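Handout 3, Reading for the Written Exam
2023-04-12

**Skimming and careful reading**

Many students in the Dasby course read every text with the same speed. This costs them time. When you skim, you look at the title, the first sentence of each paragraph, and the numbers. When you read carefully, you stop after each paragraph and say its main point in your own words.

For the June exam you have 90 minutes and 9 short texts. Skim all of them first - then choose where to begin.

**Homework**

- Read the Mosau text once, without a dictionary.
- Underline only the words that stop you from understanding.
- Write one sentence for each paragraph.
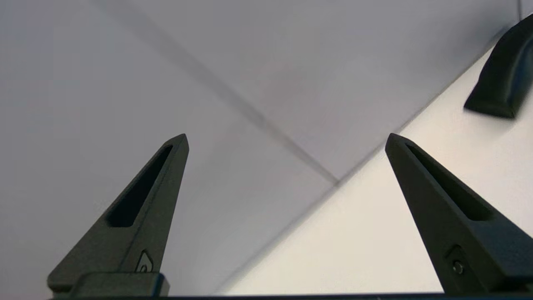
*Reading time: 3 minutes*

Please bring your sentences to the next lesson. We will compare them in pairs, and after that we start with the Catacutan letter, page 80 of the reader.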